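Towel Transfer Working Group — Minutes
2019-08-13

Present: Consuelo Cuadros (chair), Mingxuan Yuan, Bogdan Jitaru, Ohemaa Ofori (notes)
Apologies: Kwadwo Antwi

Minutes of the last meeting were accepted with one fix: the wall covering in the Adjei cell is the pink one, and the plain one is in Pulano.

1. Method recap
Bogdan went over the task again for the write-up. The arms move cloths out of the green basket and into the white one, and the policy gets no label telling it which cloth is which. What's new since April is the regrasp rule: if the first pinch catches more than one layer of the pile, the arm lets go and tries again a little higher. Everyone liked how simple this is!

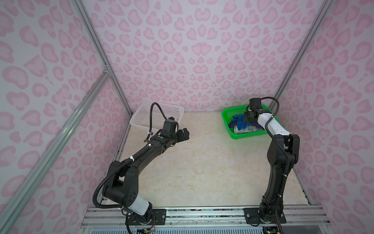
RESULTS

Mingxuan had the numbers and we were all pretty thrilled. With the regrasp rule on, 91 of 96 transfers finished without a person stepping in. The 5 that didn't were all double picks, where a second cloth came along with the first. Consuelo asked if the order of the pile matters. Mingxuan thinks so, but the piles were made by hand and he'd like a shuffled set before saying it in print.

Bogdan pointed out that terry cloth is doing better than smooth cloth — the opposite of what we guessed in the spring. Ohemaa wondered if the fingers get more to hold on to. Good question, no answer yet. Agreed to add a short paragraph on it and call it a guess.

2. Wrist views
Long and happy discussion. Mingxuan trained a version on the wrist cameras alone and it held up far better than any of us expected. He thinks borders and hanging loops help, as they give the model something to aim at on a cloth that otherwise has no fixed shape.

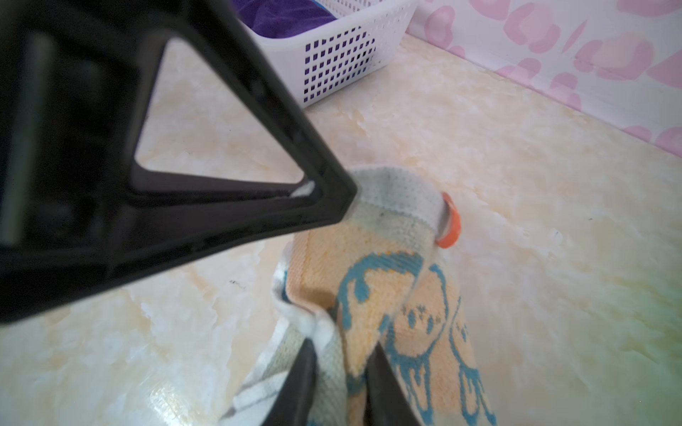

Consuelo wants to know if that still holds for cloths with no loop and no printed pattern. Bogdan has a stack of plain ones from the Clurnance study that we can use. Plan is 30 transfers with plain cloths, same start poses, nothing else changed.

3. Write-up
Kwadwo sent comments by email. He wants the failed picks shown next to the good ones, and all agreed. Title still open. Bitar has asked for a draft to read and Consuelo will send one once the plain cloth runs are in.

Actions
Mingxuan — shuffled pile set, then plain cloth runs
Bogdan — bring in the Clurnance cloths; write up the regrasp rule
Ohemaa — paragraph on terry and smooth cloth
Consuelo — draft to Bitar; reply to Kwadwo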